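Sparring partners wanted for our July camp

Hi, I'm Amnuay Boonyarit, and I run the boxing side of things at the Gereck gym. One of my lightweights has a regional title fight coming up, and I need 2 people to get in there with him for 4 weeks and make his life difficult!

I'm after at least one southpaw (please, please be a southpaw), somewhere between 130 and 140 pounds, with amateur or pro experience.

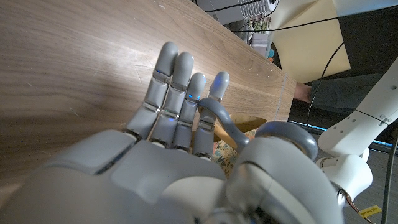 You'd spar three mornings a week and join us for pad work and roadwork if you feel like it – most people end up doing both. Big gloves, headgear on, and I call time if it gets silly. I've stopped rounds early before and I'll do it again.

Pay is $2000 for the full camp, plus a bunk in the apartment on Tuline Street if you're coming from out of town. It's a small place and the shower is moody, but it's a short walk to the gym. 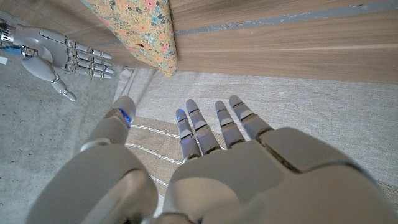
You'll need a current medical and your own mouthguard. Bring your record book too if you have one. If you've got video of a recent fight or some hard sparring, send me a link – phone footage is fine.

Email me through the contact page with your weight, stance and last fight date, and I'll call you back.

Posted 2 June 2021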